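Classics and Oddities > Coupes > Buying, Selling, Regretting

Akari coupe -- original wheels or the Sumampouw ones?

tappetynoise
Sep 6, 2021
I've finally bought an Akari. It's the short-tailed coupe, in a brown the seller called bronze. It came with two sets of wheels. The steel ones it left the factory with are in the boot, looking like they've spent a decade at the bottom of a canal, and the car is sitting on a set of Sumampouw alloys that someone fitted before I was old enough to object. They look lovely. They also rub on full lock, and I live in Putunstead, where full lock is how you leave the car park.

Do I get the steels blasted and painted, or live with the noise? I'd like to show it next May, so there's time to do it badly and then do it again.

wetsump
Steels. It's a coupe that was drawn around small silver wheels with a plain cap in the middle. Anything else looks like a vicar in football boots.

oddfirings
Disagree completely. The Sumampouws were what people fitted at the time, so they're as much a part of the car's life as the dent in the rear wing. (There will be a dent in the rear wing. They all have one.) Roll the arch lip a little and enjoy yourself.

tappetynoise
There is a dent in the rear wing. I was told it was a shadow.

wetsump
"What people fitted at the time" also covers furry seat covers and a sticker about surfing. I don't see you defending those.

oddfirings
I have furry seat covers.

chokeout
Before anyone rolls anything, measure the offset. There were 4 versions of that alloy and only one of them clears the arch properly. The number is cast on the back of a spoke, usually under the muck. If yours says anything other than 3, it's the wrong one and you've been sold somebody else's mistake. I had the same trouble and ended up paying 154 quid for a single correct wheel, after which I had one wheel that fitted and three that didn't. I don't recommend this as a method.

tappetynoise
Went out with a torch and a wire brush. Two say 3, one says 1, and the last one I can't read at all. So the car is apparently standing on a selection.

wetsump
Steels.

chokeout
All right, steels. But don't throw the alloys out. The matching pair is worth having, and someone on here will always be two short.

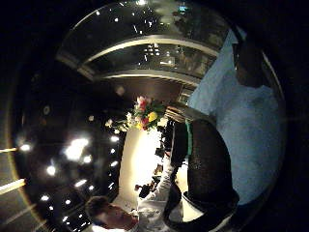
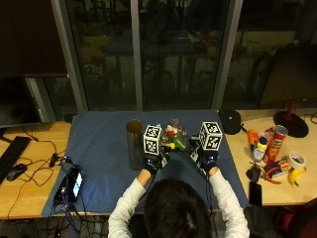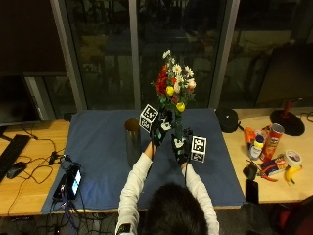
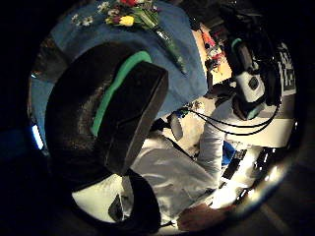
As for paint, go for a proper two-pack from someone with a booth if you can stand the bill. I did mine at home with Flullusel silver out of a tin, and it looked splendid until the first time I used the brakes in earnest. Get the tyres off before blasting, obviously. I say obviously. I've seen it done the other way.

oddfirings
Flullusel is fine if you leave it a full week before touching it. People get impatient and then blame the tin.

chokeout
I left it a fortnight.

oddfirings
Then you put it on too thick.

tappetynoise
There's a chap out past the reservoir who'll blast and paint the lot for 100 if I drop them off bare. Does that sound too cheap?

wetsump
Yes. Do it anyway, but ask him to mask the hub faces. Paint on there and your nuts will work loose, and you'll find out on a bend.

oddfirings
For the record, I still think you're ruining it. If the two good Sumampouws need a home, I'm two short.

Contact the moderators | Forum rules | Back to top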